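Questions we get about the old Zundville crossing, the boat, the mill, all of it. Answers are short. Fixed a few from last time, added some about Ovanora – people keep asking.

## When did Zundville start?

Before the railroad. A few farms on the east bank, then a landing, then a store. Nobody signed anything or cut a ribbon. The first map with the name on it just says "Zund's", and the "ville" shows up later, in the post office list.

## Who was Van Leeuwen?

He ran the ferry. Came up the river as a boat carpenter, bought the landing from the Zund family, and built a flat-bottomed scow that could take a wagon and a team. His first name is a mess. The deed has one spelling, the church book has another and the headstone is worn down too far to help. So we just say Van Leeuwen.

He did not found the town. The old school booklet says he did. It's wrong, please stop copying it in reports.

## How did the ferry work?

A rope across the river. The scow was hooked to it at both ends and the ferryman set it at an angle, so the current pushed it over. No engine, no sail. In low water they used poles, and that was slow. In high water they didn't go at all, and you slept at the landing or went home. 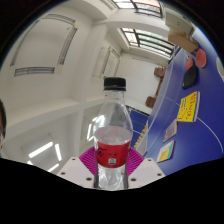 *Clear bottle, black cap, red label.*

## What did it cost to cross?

Depends on what you had with you. A person on foot paid 4 cents. Wagons more, cattle by the head. Ministers went free. There's a rate board described in the county minutes but the board itself is gone.

You could also pay in goods. The account book has eggs, nails, a saddle, and one line that only says "the usual."

## Is the account book real? Can I see it?

Yes and sort of. It's real. 400 pages, most of them written on, water damage at the back. The original stays in the archive room and isn't handed out. There's a scan on the computer by the map drawers. Ask at the desk, Thursday is best.

The handwriting changes partway through. We think his daughter took over the book. Her letters are a lot easier to read.

## What happened to Ovanora?

Ovanora was the town on the other side. Bigger than Zundville for a while! It had a hotel, a tannery, a newspaper. The railroad picked our bank for the depot and the stores moved over one at a time. Some of them moved the whole building, on rollers, across the ice.

At its peak Ovanora had 957 people, going by the state count. By the time the bridge opened there were 13 on the list, and most of those had the same last name.

## Is anything left of it?

Cellar holes. A well with a cap on it, stay off. The cemetery, which the township mows. The hotel sign is in our front hall.

The newspaper office burned, so we only have the issues people saved. If your family has a box of old papers from over there, even just one torn page, please bring it in.

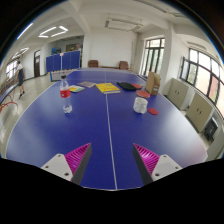

*Mill and bridge answers by Trinidad Paredes*

The mill questions got handed to me becuase I did the talk on it. Keeping it to what's in the records.

## What was the Flidum mill?

A grist mill on the creek, upstream of the landing. It ground corn, then wheat, and later they added a saw. Flidum was the name of the creek first. Where the creek got it is anyone's guess – there are three stories, and I don't trust any of them.

Farmers came from both banks. That's a big part of why the ferry paid. You crossed with your grain, waited your turn, crossed back with flour. Mill days were also mail days and gossip days. People traded horses in the yard.

## Did the mill wheel really come off and float away?

Part of it. The spring flood took the lower half of the wheel and the shed. The story about it going all the way to the next county, with a cat on it, is from a newspaper column written much later. Nice column. No source.

## Why did the ferry stop?

The bridge. It was talked about for years and voted down twice, mostly over who would pay for the Ovanora end. Then an ice jam broke the ferry rope and carried off the scow in one night, and the next vote passed easy.

The Van Leeuwens got a payment for the landing. There's a letter complaning that it was too small. Long letter. 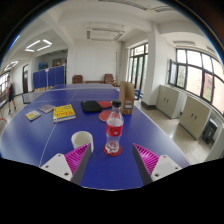

## Is the bridge there today the same one?

No. The first was iron and narrow, one wagon wide. If two met in the middle somebody had to back up, and there are court records about it. It was replaced when trucks came in. The stone piers are the old ones, look for the darker blocks near the water line.

## Who lived here before all this?

People had been crossing at that spot long before any landing. It's shallow, the banks are low on both sides, and old trails meet there. The settlers' first road follows one of them. Our records on this are thin and were all written by newcomers, so we point readers to the tribal history office and don't try to fill it in ourselves.

## Can I use your stuff for a school report?

Sure. Put the name of the page and that it's from Zundville. If you want to quote the account book, write down the page number from the scan, not the number inked in the corner. Those skip.

Maps can be copied. The big survey map can't go through the copier, it's been taped too many times. Take a picture of it with your phone.
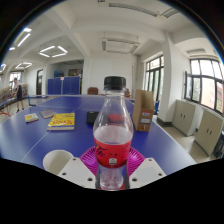
## Do you do walks?

June through the fall, if the path is dry. Joris Schouten leads them. Starts at the landing, up the creek to the mill stones, back over the bridge. Wear shoes you don't like much. Dogs ok on a leash.

The Ovanora side is a separate walk and it's longer. Ticks over there.

## My family name is in the ferry book. Now what?

Send us the spelling you know plus any others you've seen. Trinidad checks the index, it's only done up to the middle of the book so far, so a "no" might just mean not yet. Give her a couple weeks. If it's the Schouten family – that one's already done, ask Joris, he has copies.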